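Stonis (video game)

Stonis is a puzzle adventure game from the small studio Plenico, and I've been looking after this entry since the first demo, so forgive me if I get excited. You play a lighthouse keeper on the island of Margaritis, where every door is opened by humming the right notes into a seashell. It's weird and I love it!

Gameplay

The island is split into 11 districts, and each one has its own tune. You pick up bits of melody from birds, drainpipes and one very grumpy goat, then string them together at the shell doors. My first run took me 25 hours (I got badly stuck in the flooded library – bring the brass key, trust me). There are three endings, and the one where you row away at night is the best of them.

Hidden music

Fans found early on that the harbor theme, played backward, turns into the lullaby from Ulline, Plenico's previous game. I tried it myself and got goosebumps. The forum thread on it ran past 400 posts before the August patch added a second lullaby under the rain sounds, and people are still arguing over what the words are. 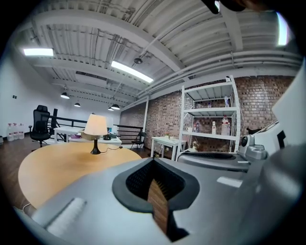 Round table with a light wood top.

Sequel

Plenico has said a follow-up is in the works, with no title so far. The teaser is mostly fog and one long note – I've slowed it down, sped it up and flipped it, and I still can't make out a tune.

Last updated September 11, 2021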